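Druvska pauses flower-arranging trials after gripper fault

September 2026
By Nandi Tshabalala

Robotics company Druvska has stopped unattended trials of its two-armed flower-arranging station after one of the arms failed to let go of a stem and pulled a vase off the table at the company's workshop in Modise. The vase broke on the floor. An operator was standing at the far side of the station and was not hurt.

The fault happened during an overnight run for Delis, a wholesale florist that hopes to use the machines to fill small vases for hotels and offices. According to a notice the company sent to its customers, the right gripper received a command to open, reported that it had opened, and stayed shut. The arm then moved back to its rest position with the stem still in its fingers. The stem had caught on the neck of the vase.

"The software believed the hand was empty, so it moved at full speed," said Mbali Radebe, who runs testing at Druvska. "It should have checked. There was no second check on the fingers at that point in the program."

The operator, Sizwe Botha, pressed the stop button and cut power to both arms. He said the arm had already finished its move by then.

Engineers went through the logs and found 40 earlier cases in which the gripper had been slow to open. They came from a set of 832 runs. None of those had been flagged, as the arm had waited long enough each time for the fingers to catch up. The company said the wait was shortened in the last software update to save time between stems.

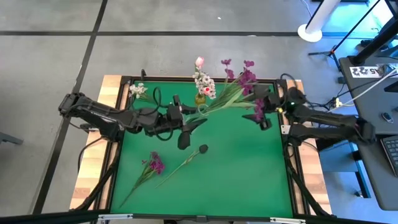

The right arm grips a bunch of purple flowers beside the vase at Druvska's test station.

Supervised work has started again at a lower speed. The longer wait has been put back, and the controller now compares the current drawn by the gripper motor with the position it reports. If the two do not agree, both arms stop where they are and a person has to clear the fault by hand.

Lesego Xaba, the company's safety officer, said glass was the main concern. The rules at the workshop now require eye protection for anyone within reach of the table while the arms have power. A low guard rail along the sides of the station is being made and will be fitted before any overnight work is allowed.

Druvska has also asked Skumness, which supplies the gripper motors, to examine the unit that stuck. Skumness said it had received the part and would not comment until its inspection was finished. The motor is rated for 2000 hours of use between services and had passed 1000 hours at the time of the fault.

Delis said its contract had not changed. Ayanda Xaba, who handles purchasing for the florist, said the delay would be felt most in the run-up to the end-of-year orders. Staff at the Delis packing room will go on filling the vases by hand.

Radebe said the new checks must get through a full set of supervised runs without a missed release before the stations are left on their own again. The earliest date for that is November. Druvska plans to send its customers a second notice once the motor inspection is complete.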